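How to Apply for a Support Slot at the Griltby Hall Live Series

Artists based in the Fleltville area may apply to open for touring acts at Griltby Hall. Please read the whole of this page before starting, as incomplete applications are returned unread.

Step 1. Check that you are eligible
At least one member of the band must live in Fleltville. You should have 30 minutes of original material ready to play. Tribute acts are placed through the Zamudio Room, which keeps its own diary.

Step 2. Prepare your recordings
Send two live tracks and one studio track. Live tracks should be unedited, with the gaps between songs left in. Name each file with the band name followed by the song title.

Step 3. Write your stage plan
Draw the stage from above and mark every microphone, amplifier and power point. The hall holds 300 standing or 200 seated, and the monitor desk has 11 channels. Bands needing more must bring their own mixer.

Step 4. Plan your merchandise table
Support acts may sell records and clothing in the foyer. Shirts may be shown on hangers or laid flat.

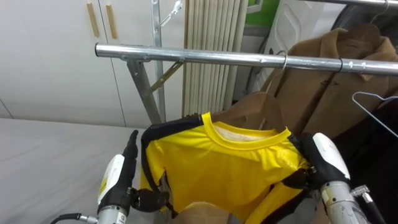
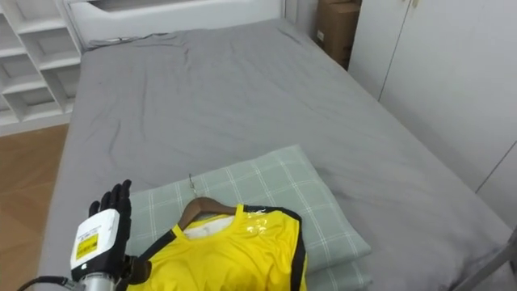
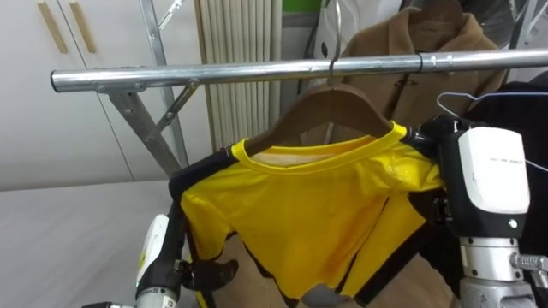
Prices must be displayed in writing. The hall takes no commission from support acts, but a float is not provided.

Step 5. Submit the form
Complete Form 111 and hand it in at the box office, or post it to Oana Buzatu, Programme Office, Griltby Hall. Applications for the autumn series close at the end of March. Metal and hard rock acts should also tick the box marked Eren, our late-night programme, where louder sets are permitted until 11 pm.

Applicants will receive a written reply. Unsuccessful bands may apply again for the following series using the same recordings.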